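March, evening

Woke before six with Psalm 88 going round. I had read it last thing, which I keep telling myself not to do. It is the one that ends in darkness with no turn at the end, and I lay there trying to remember if there was a last verse I had missed. There wasn't. I got up and checked in the kitchen with the heating not yet on.

I am now past halfway in the psalms, reading them in order, morning and evening, as the old prayer book sets them out over the month. This is my third month of it. The first month I read them silently and got very little. The second month I tried reading them aloud and felt foolish until about the tenth day. Now I read aloud without thinking about it, though I drop my voice when the man next door is on his stairs.

Morning portion was 79 to 81. I don't like 79. The blood shed like water round Jerusalem I can read, but the asking for it to be paid back sevenfold into the neighbours' laps I find hard before breakfast. I have been told more than once that you can pray such verses on behalf of people who have real enemies. I tried that. I thought of the family we had at the church house last winter and what they had left. It went a little better. I still hurried the last lines.

81 is much easier and has the honey in it. "Open thy mouth wide, and I shall fill it." I wrote that on the back of an envelope and then used the envelope for the milk money.

Caught the ten past nine to Woltell for the study morning. The bus was late at the bridge and I used the time to read through my notes. I had said I would speak for a few minutes on the headings of the psalms, the small print at the top that most of us skip. "To the chief musician", "upon Gittith", "a song of degrees". I had more notes than I needed and most of them were copied from Golier, whose commentary I have had out of the diocesan library since before Christmas. Must renew it. Golier is good on the words and dull on everything else. He will give a page and a half to a Hebrew preposition and then say of Psalm 23 that it is well known.

There were fewer of us than last time. They can seat up to 18 in the side room and we did not fill the first row and a half of chairs. Youssra Bennani led, as the vicar was at a funeral in Altard. I was glad of it. She asks a question and then waits, properly waits, and she does not rescue you. I would like to learn how to do that. When I lead at our own place I ask something and answer it myself within a breath.

My part went all right. I said that we do not really know what most of the musical words mean and that the translators did not know either, which is why so many Bibles leave them as they are. Selah came up straight away. Someone had been taught as a child that it meant "stop and think about that", and was put out to hear it was a guess. I said it might be a good guess. It might also mean lift up the voice, or that the instruments come in, or something to do with the end of a section. Golier has a long paragraph on this and I read out the middle of it. I should have put it into my own words. I could hear myself losing them.

Youssra then asked if we ought to read Selah aloud when we come to it. We went round the room. Some do, some leave a silence. One woman said her father used to tap the arm of his chair. I have been leaving it out altogether, without having decided to. Tonight I tried keeping a silence at it and it was longer than I expected, or felt so.
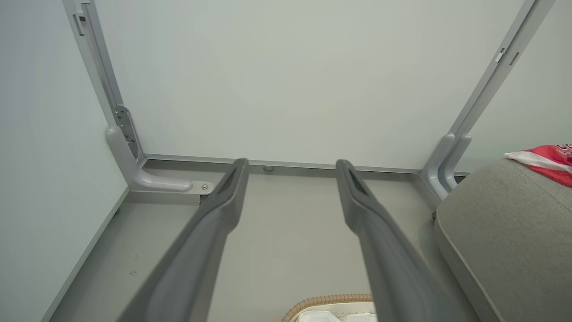 Two dark grey fingers, white panel behind. March.

After the coffee we did Psalm 88, as it happened. Youssra had chosen it weeks ago and it was on the sheet, only I had not looked at the sheet. She read it through once herself and then had it read again by a different voice for every verse. With so few of us we each had 2 verses, and some had a third. Mine was "Lover and friend hast thou put far from me". It is the last verse. I read it and sat down and it was very quiet.

She asked what it was doing in the Bible. People said the things I would have said: that it is honest, that it gives words to those who have none, that it is still addressed to God even at its lowest. Then a man I don't know, thin, in a green jersey, said he did not want to be told it was comforting. He had read it through his wife's last illness and it had not comforted him, it had kept him company, and he thought those were different. No one added to that and Youssra left it there. I have been thinking about it since. I would have said something, I know I would, and it would have been the wrong thing.

She did say later on that the heading to 88 gives the writer's name, Heman the Ezrahite, and that a Heman turns up in Chronicles as one of the temple singers with a great many sons and daughters. We can't be sure it is the same man. If it is, then he went to work every day and sang, with this in his drawer. That was her phrase. I put it in my notes under Golier's preposition.

We closed with a hymn from the old red book, number 371, to the tune nobody knows, so we sang it to the other one. It needs one more syllable in the third line than the tune will give. We squashed it. The piano in that room has been tuned lately, at least in the middle.

Sandwiches in my coat pocket, eaten at the bus stop. Cold wind but dry. I walked the last part from the crossroads and went into St Anne's on the way past to sit down. The door sticks now and has to be lifted as well as pushed. Somebody had been in to take down the altar flowers for Lent and had left the stand in the aisle, and I put it back by the font. I sat in the third pew and read the first part of the evening portion there in place of at home, 82 and 83. 83 is mostly a list of enemies. Edom, the Ishmaelites, Moab, the Hagarenes. I read them out to the empty church as clearly as I could. I am never sure how to say Hagarenes. I have been saying it to rhyme with greens.

Home by three. Did the beds and rang my sister. She is still going to the Vaněk lectures in town, the ones on the desert monks, and says he is a good speaker but will not use the microphone, so half the hall only gets the ends of sentences. What she got was mostly about John Cassian and his advice to take one verse and keep it going all day, whatever you are at. "O God, make speed to save me." Eating, washing, lying awake, the same verse. She has tried it and says she lost it every time the telephone rang. I said I might try it after Easter, when I have finished this month and perhaps the next. She said I always want to finish the thing I am on first. She is right about that, though I don't see the harm.

I asked her to send me her notes and she said they were mostly arrows.

A letter from Altard about the Good Friday walk. They want readers at each stopping place and have put me down for 2 of them, the one at the war memorial and the one by the pond. No choice of passage, they are printed already. I looked them up. The memorial is from Lamentations and the pond is Luke, the women of Jerusalem. I would rather have had Luke at the memorial. It is louder there with the road and Lamentations wants a quiet place. I may write and ask if they could be changed over. I will leave it until tomorrow and see if I still mind.

Washed up, put the bins out, wrote the card to the widow at number nine.

Finished the evening psalms at the kitchen table, 84 and 85. 84 is the one with the sparrow and the swallow, and it made a great change after the Hagarenes. "One day in thy courts is better than a thousand." I have known that since Sunday school and sung it to at least three different chants. Reading it slowly, I noticed for the first time the verse about going through the vale of misery and using it for a well. I stopped there for some time. Golier says the Hebrew is uncertain, and that the vale may be named after a kind of tree. Newer Bibles leave it as a name, the valley of Baca. I prefer the misery and the well, but I suppose that is not a reason.

Kept the silence at both Selahs.

Tomorrow morning is 86 to 88, so I shall have 88 again, three times in as many days. I thought of leaving it out as already done. I think I will read it, and read it before the kettle is on, and try not to go on to 89 just to get away from it.

Library book. Stamps. Ask Youssra for the name of the man in the green jersey.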